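Canvas backpack smells musty after storage, how do I wash it without ruining it?

Posted in Laundry & Fabric Care
2018-03-22

Alina Nedelcu

Got a cream colored backpack, fabric, buckle on the flap, the kind with the fold over top. It was in a storage unit since last April and now it smells like an old basement. No mold spots that I can find, just the smell and a sort of yellowish tide line on the bottom. Tag inside is worn off so no care instructions. Machine wash ok or no? I've got a top loader with the agitator post in the middle. Paid 70 dollars for it so not a fortune but I'd like to keep it. Leaving on a trip soon so quick answers please!! Thanks

2 replies, 392 views

hesari_lane

Don't machine wash with an agitator. Straps wrap around the post and you'll pop a seam or crack the buckle. Did that to a Coman daypack, buckle snapped clean off.

What I'd do, in order:

Empty it. Every pocket. Turn it upside down and shake, then vacuum the seams with the skinny attachment. Lot of the smell is dust and crumbs down in the corners.

Air it outside a full day before any water touches it. Shade, not sun, if it's got any coating inside. Sometimes that's all it needs and you can stop there.

Still stinks? White vinegar and water, half and half, spray bottle. Mist the inside, let it dry all the way, smell it again the next morning. The vinegar smell goes away on its own.

Then the bathtub. Lay it on its side first and look the thing over. Unclip every buckle, let the straps out all the way, take off anything that comes off.

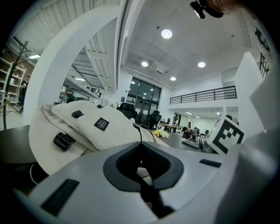 Washing it in the tub

Cool water, not hot. Hot shrinks canvas and can make the inside coating peel. Enough to cover the bag. Small squirt of plain dish soap, the clear kind, no dye. I use Podent powder, around 40 grams to a tub, but dish soap is fine.

Push it under and squeeze, let it sit half an hour. Don't leave it overnight, metal bits can rust and bleed into light fabric and you will never get that out.

Soft brush on the bottom for the tide line. Go over the whole panel, not only the stain, otherwise you get a clean patch with a new ring around it. Go easy near any sewn on label, the lettering can rub off.

Rinse till the water is clear. Takes longer then you think. Leftover soap is what makes cream fabric go yellow later.

Drying

No dryer. Roll it in a towel, press, then hang it upside down with the pockets pulled inside out. Two days at least, three if its humid. Fan pointed at it helps a lot. If you pack it while the padding is still damp you're right back to the basement smell.

No bleach either. Weakens the thread, and on some fabrics it goes yellow.

flultden801

just throw it in a pillowcase and wash on gentle, tie the end shut. done mine like five times no problem. front loader tho

Alina Nedelcu

Thank you both. Mine's a top loader so going with the tub. Did the vacuum part already, gross. It's out on the balcony now. Smell is maybe half what it was? Will try the vinegar tonight if it's still bad.

hesari_lane

Good. Put some baking soda in an old sock and leave it inside when you store it again. And leave the flap open.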